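Wiriya shared labs - facilities tickets
Category: Storage and furniture
Subject: Glassware cabinet door swings open, beakers chattering on the shelf
Status: Resolved
Priority: Normal

Problem as reported

The left door on the light gray glassware cabinet in the prep room will not stay shut. You push it closed, it sits flush for a moment, and then it drifts open a hand's width. When the centrifuge next door spins up, the beakers inside start chattering against each other. I love that room and I love that cabinet (it is the first one we've had where everything fits!), so I'd really like to get this right before something chips.

Cabinet is the Menura wall unit, steel shelf pegs, concealed hinges. Beakers are the usual clear glass ones plus the big 2000 ml one that lives at the back.

Log

Entry 1
Tried the obvious thing first and wiped down the door edge and the bumper pads. One pad was gummed up with old label adhesive. Door closes more quietly now, still drifts.

Entry 2
Facilities desk asked whether the cabinet is level. Good question! Put the spirit level on the middle shelf and it reads a touch low at the front. Not much, but you can see the bubble touch the line. Moved the front left peg up one slot and the shelf rocked, so I put it back where it was. Don't do that one.

Entry 3
Desk suggested the Reta hinge notes, page 5, which cover depth adjustment on concealed hinges. Very clear drawings. The screw at the back of the arm moves the door in and out, the one nearer the door moves it side to side. I had been turning the wrong one the whole time. Gave the back screw half a turn and the door stayed put for most of the afternoon, then crept open again after lunch glassware came back from the washer.

Entry 4
Emptied the shelf completely and the door stayed shut. Put the beakers back and it drifted. So the load matters, and I think the shelf is pushing on the door when it's full. Measured the gap between the shelf edge and the door: roughly 2 mm with nothing on it, and less when loaded.

Photos: glassware, the hinge, a black work surface. 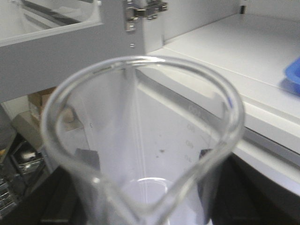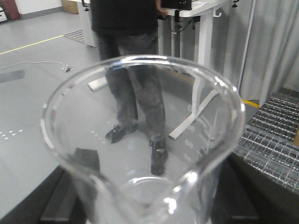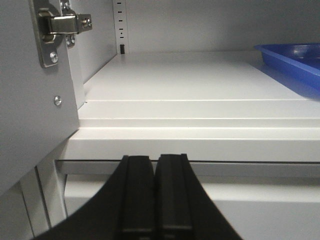
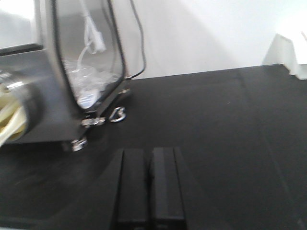
Entry 5
Reply from the desk, pasted in so it stays with the ticket: "Shelf has probably been put in back to front. On the Menura units one long edge has a shallow notch that clears the pegs at the rear. If the notch faces the door, the shelf sits forward and touches."

Checked, and they were right! The notch was facing the room. It must have gone back in the wrong way around when we cleaned in October. Took the shelf out, turned it, dropped it onto the pegs, and it slid back with a very satisfying clunk. The gap to the door is now wide enough to get a pencil in.

Entry 6
Reloaded in this order: big beaker first at the back, medium ones in front of it, small ones on the right. Left a finger's width between them. Ran the centrifuge at full speed with the door closed and heard nothing at all from the cabinet. Opened and closed the door a bunch of times for the fun of it. It stays where you leave it.

I also cut a piece of Flokar liner for the shelf. It has a soft grip and you can lift it out and rinse it. Trim it a little short at the front or it curls up against the door, and then you're back to the original problem.

Entry 7
Still good after 3 loads from the washer. I turned the hinge screw back the half turn from Entry 3 and the door lines up better with its neighbor that way.

Two leftovers for whoever does the next cabinet check:
- The bumper pad at the bottom of the left door is thin. Spares are in the drawer under the sink, in the envelope marked pads.
- The other shelves in the same unit should be checked for the notch too. I only had time for the one.

Thanks to the desk for the quick answers on this, the notch tip was brilliant. OK to close from my side.

Closed by requester. Linked to: Menura shelf fitting, prep room.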